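Minutes of the December meeting, Pinddale Community Clothing Exchange
Held in the back room at Ko, start 6:30 p.m.

Chair: I-seul Myung
Minutes: taken in turn, this month by the intake desk

**1. Last meeting's minutes**

Read and accepted with one correction. Under item 4, the van was said to be off the road for a month. It was off the road for six days. The file copy has been changed.

**2. Matters arising**

- The side door lock has been replaced. Keys are held by the chair and the Saturday lead. *Correction at reading: strike "Saturday," the role is now called floor lead.*
- The letter to the landlord about the gutter went out. No reply yet. I-seul will call.
- Returned coat hangers are still being left outside the gate. A sign was agreed last time and has not been made. Carried forward.

**3. Money**

The account stands at $663 after the electric bill. The grant from Brorkico has not come in, and the office there says it will be paid in the new year. Until then there will be no spending on anything other than rent, power and laundry soap. A request for a second clothes rail was put off until the grant arrives.

The question of charging for school uniforms came up again. Two members were in favor of a small fee. The rest wanted to leave it as it is. No change.

**4. Intake and sorting**

Intake was heavy after the school fair. Thirty-nine bags were logged, and three had to be turned away wet. The backlog is mostly adult tops. Children's coats went out almost as fast as they came in.

There was a long talk about how tops should be checked. At present some people look at the collar and cuffs only, and stained items are getting through to the rail. It was agreed that every top is to be laid out, checked front and back, and turned over once before it is folded. Sweatshirts go in the deep bins and T-shirts on the shelf. Anything with a small hole goes in the mending box with a safety pin next to the hole.

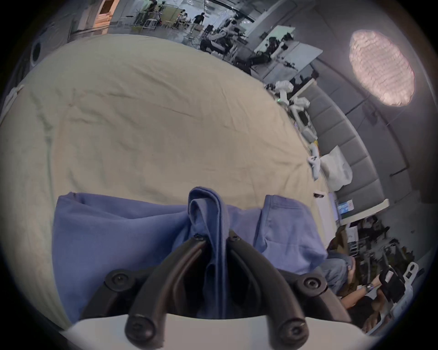
The label gun was also discussed. It jams when the room is cold, and the tags it uses leave holes in thin knits. Members asked for string tags on knitwear and baby clothes. I-seul has a box of these left over from the spring sale and will bring them in. The gun stays in use for jeans and jackets.

Size labels: the old system of colored dots is to stop. Several dots had faded and people were reading green as blue. Sizes will be written on the tag in pencil.

**5. Washing**

The Stuner dryer is taking two cycles to finish a load of towels. The filter has been cleaned and the hose at the back checked. If it is no better by the next meeting we will ask for a repair quote. In the meantime, heavy items are to be hung on the line in the boiler room and not put through the dryer.

Members are reminded to empty pockets before washing. A crayon went through with a load of white shirts. Four of the shirts were saved and the others were cut up for rags.

**6. Winter coat day**

Same plan as last year, with doors at 10 a.m. and the coats set out by size along the long wall. Last year the line blocked the entrance to the café, and Ko has asked that people wait on the parking lot side. Tape and cones can be borrowed from the library.

There was a request to hold back some large men's coats for the afternoon. Agreed. They will be kept behind the desk until noon.

Tea and coffee as usual. Someone is needed to bring milk. No one offered at the meeting, so a sheet will go up by the sink.

**7. Other business**

The lost property shelf is full. Items left longer than three months will go into stock. A pair of reading glasses in a brown case has been there since summer and will be moved to the desk.

A member asked whether we could take curtains. Left for next time, as there is nowhere to store them at the moment.

The radio in the sorting room is to be turned off when the last person leaves.

**Actions**

- Call landlord about gutter: I-seul
- Hanger sign for gate: intake desk
- Bring string tags: I-seul
- Ask library for cones and tape: floor lead
- Check dryer and report back: laundry group

Meeting closed at 8:10 p.m. Next meeting in January, same room.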